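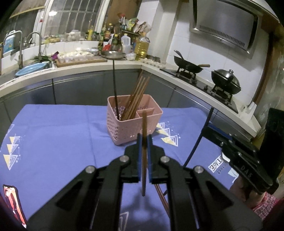
Photo: Kinga Kerekes

Kinga Kerekes
I want to write a small thread about chopsticks and where they live in a kitchen. I have moved apartments many times and this question was never solved well in my home. If you are a person with a perfect drawer, you can skip it.

Kinga Kerekes
First, the basket in the photo. It is pink plastic with holes, it has two compartments, and the chopsticks stand in the bigger one. I have a weakness for this kind of basket. It costs very little and it does one job.

Kinga Kerekes
When I was a student I kept my chopsticks in a tall glass. It looked nice for two weeks. Then I lifted them out one morning and the ends were dark, and there was a brown ring on the bottom of the glass. I washed them and put them back in the same glass. I was not a clever student.

Kinga Kerekes
My mother-in-law looked at the glass and said only one sentence: "Wood wants air." She did not explain more. I bought a basket with holes the same afternoon.

Kinga Kerekes
So, rule number one in my home: wooden chopsticks stand in something with holes, and under it there is a small plate or a folded cloth. I change the cloth when I change the dish towel.

Kinga Kerekes
Rule number two is about washing. I rub them between my palms under warm water with a little soap, a whole handful together. They make a sound like small rain. My children fight for this job, so I recommend it to all parents.

Kinga Kerekes
I do not leave wooden ones in the basin to soak. Bowls yes, spoons yes. Chopsticks go in last and come out first. After that I dry them with a towel and lay them on the table for 15 minutes before they go back to the basket.

Kinga Kerekes
The table is also a good place to look at them one by one. I check if it is straight and if the tip is smooth. A rough tip I can feel with my lip before I can see it with my eye, and it is not a pleasant way to discover it.

Kinga Kerekes
A friend, Padmavathi Marar, asked me if I sand the rough ones. I tried it with fine paper, grade 300 or near to it. It helps for a short time. Then the chopstick becomes thin at the end and it does not match its brother anymore.

Kinga Kerekes
The old ones do not go to the trash in my house. They hold up the small tomato plants, they stir paint, they clean the groove of the window. One of them opens the drain of the balcony. Please mark that one with tape.

Kinga Kerekes
Now the second subject: long tools. In the photo there is a long black spatula handle together with the chopsticks in the basket. I know this situation very well. In my kitchen also the long things always move in with the short things.

Kinga Kerekes
The problem is the weight. A light basket with one heavy tool wants to fall on its side. I put the heavy tool in the middle of the bundle and let the chopsticks lean around it. My husband puts it at the edge, and then I hear the basket from the other room.

Kinga Kerekes
Dénes Bodnár wrote to me after my last thread that a ceramic jar is better because it never falls. He is right about the falling. But most ceramic jars have no holes, and I already told you about my glass.

Kinga Kerekes
Third subject, because I can't look at this kitchen and not speak of it: the dumplings. They stand in rows on the cutting board, ready on the counter. I wish I had such discipline. Mine begin in rows and finish in a crowd.

Kinga Kerekes
What I learned about rows: flour under them, and a finger of space between. If they touch each other for a long time, they become one family and you will tear the skin. A wooden board is good for this, it holds the flour better than a smooth plate.

Kinga Kerekes
For turning them in the wok I use chopsticks only when they are boiled. For fried ones I take the flat spatula, and I go under from the side. With chopsticks I break one in every pan, and I eat that one immediately, standing.

Kinga Kerekes
Somebody will ask about the tablecloth. A printed cloth is a good friend when you fold dumplings at the table. A cloth in a strong color like this purple shows every spot of flour, so you know where to wipe. On a white one you find the flour in the evening with your sleeve.

Kinga Kerekes
And bottles in the corner of the counter! Oil, sauces, packages, they always meet in the corner. I made order in my corner in October. I took everything out, wiped the wall behind, and put back the things I use when I cook. It stayed like this until the next big shopping.

Kinga Kerekes
Rima Twal has a nice method, she keeps her bottles on a tray with a low edge. When she cleans, she pulls out the tray one time and not each bottle. I am looking for a tray that fits in my corner, which is rounder than a corner should be.

Kinga Kerekes
If you have a way to keep pairs together in the basket, please write it to me. I tried rubber bands and I do not like them. My daughter proposes to paint the ends with nail polish, and I am thinking about it.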